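Before You Buy an Arm for the Workbench

Every January the catalogs come out and somebody in the shop decides we need a robot. I've priced three of them now and bought one, and I'd still tell most people to wait.

Start with the dull jobs. Write down what you want the arm to pick up, how heavy it is, and how often you do it by hand in a week. If the list has fewer than six lines, close the catalog. Hnat Sydorenko made his list last spring and ended up buying a better vise.

The sticker price is for the arm. Gripper, mounting plate, camera, stand and software often sit on separate lines, and the Zolance quote I got put two of them on a second page. Ask for one total, delivered, with everything needed to lift one object off one table. My extras came to $385 before I'd plugged anything in.

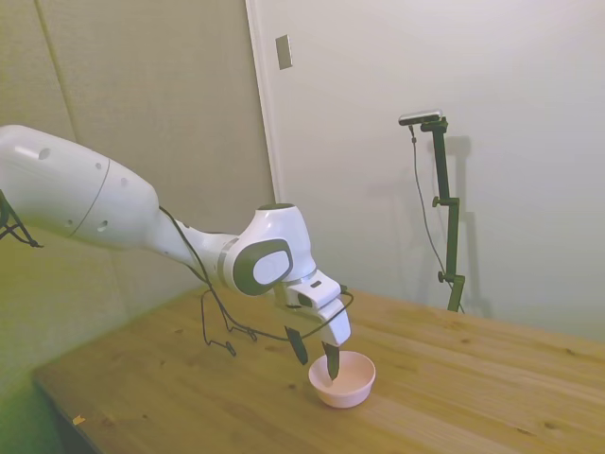

Ask to see it handle your stuff. Sular's salesman had a lovely routine with foam blocks, which I have never once needed moved. Take along a cup, a jar lid, a greasy bracket — whatever you really use — and have them set it down a little crooked on the second try. If they have to touch the laptop between tries, write that down too.

Measure the bench, then measure how far the elbow swings out. Spec sheets give you reach and go quiet about the elbow.

Cables: budget for clips, sleeves and a spare of each one. A loop that hangs loose will find something to snag on. Melnychuk wanted six weeks to ship me a replacement lead.

Used arms are cheaper, and I don't trust the hour counts. Plastari rents by the month, with a deposit. I'd do that first, and I'd put the return date on the wall where everyone can read it.

Leave money for fingertips. They wear out, and the warranty I signed doesn't cover them.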